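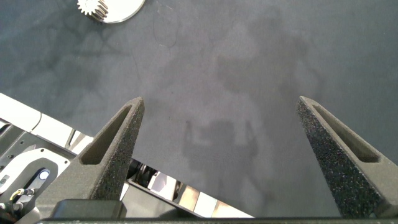
Photo: Farhad Daneshvar

Datasets > Travel > Brendari Hotel Notes

Search this site Go

# Brendari Hotel Notes

Short written notes on 2,385 rooms in 66 small hotels and guest houses along the Jarnholm coast, gathered by people who love staying in them! Each note covers the bed, the view, the noise at night and (my favourite column) the breakfast.

## What's inside

- `rooms.csv`: one row per room, with hotel, floor and note
- `hotels.csv`: one row per hotel, with opening months and nearest ferry stop
- `breakfast.csv`: free text, sometimes gloriously long 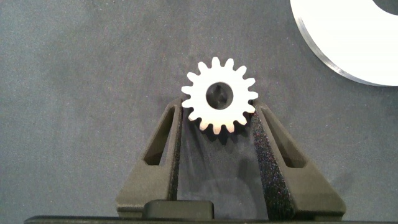
Room numbers are kept as text, so the leading zeros survive. A few places name their rooms after birds or boats, and those names sit in the same column. Do have a look at the Parsa guest house, where every room is a different kind of gull.

## Known gaps

The 28 rooms at the Bimeck are missing a floor, and winter stays are thin because most of the coast shuts until May. Prices aren't included.

## Corrections

Stayed somewhere on the list? Send us your notes, we'd love them! Custódio Vieira merges changes on Wednesday evenings. Please keep each note under 400 words, breakfast excepted.

Contact | © Brendari Hotel Notes | Back to top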